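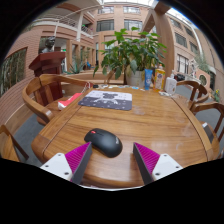

Photo: Omar Kanaan

Unit 4: Working away from a desk
Course handout, Urnthorpe evening programme. Tutor: Georges Farah

This unit deals with setting up a place to work when you do not have an office of your own. Most people on the course use a laptop at a kitchen table, in a library or in a borrowed room. Read the handout before the session and bring your notes on your own set-up.

1. Height

Dining tables are usually a little higher than office desks. If your shoulders lift when you type, the table is too high for the chair. Raise the seat with a firm cushion and put something solid under your feet. A box file or a ream of 500 sheets will do for most people.

A laptop screen on its own is always too low. Put it on a stand or a pile of books and use a separate keyboard and mouse. Keep both close enough that your elbows stay by your sides.

2. Light

Office tasks need around 300 lux on the work surface, and fine reading needs more. Sit with the window to one side. A window behind you puts glare on the screen, and a window in front makes you squint. Outdoors, work in shade and turn the brightness up.

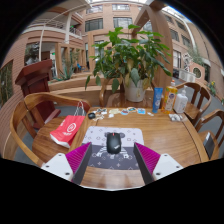 3. Breaks

Do not sit for more than 60 minutes without getting up. Short breaks taken often are better than one long one – stand, walk to the door and back, look at something far away. In the Lostport exercise from Unit 3, the staff who kept a break log found it easier to stick to than those who used an alarm. Try both and see which suits you.

4. Pointing devices

A mouse that is too small makes the hand grip. The whole palm should rest on it and the wrist should stay straight. Slow the pointer down if you overshoot, and swap hands for simple tasks if one side aches.
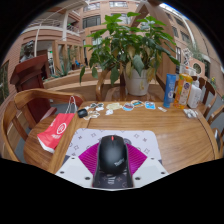

Fig. 3. Computer mouse on a wooden table.

5. Tidying away

If the table is shared, you will have to clear it. Keep everything in one bag or tray and pack it in the same order each day. Cables go in last so that they come out first.

For the next session

Read Mendes, chapter 2, and the Mastier case notes. Write half a page on one change you could make to your own set-up at no cost. Hand it in at room 644 or by email to the tutor.

Handout revised Jul 1, 2023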